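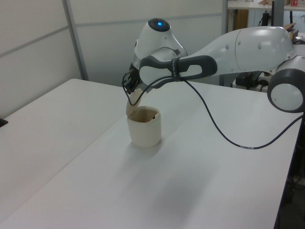
The arm at the cup, cardboard in its fingers.

I went to the Clanasis open day in January with low expectations and a free afternoon. My brother-in-law had forwarded the invitation with the words "you'll hate this," and he was half right.

The building is out past the Ferivmont bus depot and the heating was not up to much. They let us in at 2, in groups of 8, and gave us a badge and a folder. The folder said the company's software had been trained on 2000 demonstrations. The slide in the welcome talk said 3000. I asked which it was and got a long answer about what counts as a demonstration, and at the end of it I still couldn't have told you.

Then we went through to see the arm. It's a handsome machine, I'll give it that, all glossy white curves with a little blue light on the wrist and a black gripper underneath. The cable hanging off it spoils the effect a bit. It sags down onto the table and back up again like a phone charger. The job was a small cup and a flat bit of cardboard, and the arm held the cardboard tilted over the rim while we all leaned in.

A man behind me whispered "wow." I kept thinking about my kitchen. My cups don't stand by themselves on a clean white table with clear space on every side. They're in the sink under a frying pan, or on the arm of the couch where my daughter left them.

Burgi Aebischer ran the demonstration and she was the best part of the day. She didn't oversell. When I asked what happens if you move the cup, she said it copes with small moves and gets confused by big ones, and that a different cup would be a fair test but she hadn't planned one for visitors. I wish the folder had been written by her. The folder talks about "homes of tomorrow" and has a drawing of a family laughing at a salad.

They have a second project called Nudum, something to do with folding, which was behind a closed door. "Next time," we were told. There was also a sheet with a success count on it, 289 good runs, and no mention anywhere of how many tries that took. I looked on both sides of the paper.

Coffee was decent. A couple from Okonkwo were asking about prices and didn't get any further than I did with my question.

Would I go again? Probably, if they open the other door – and I'd bring my own mug, the one with the chipped handle, and ask Burgi to put it on the table.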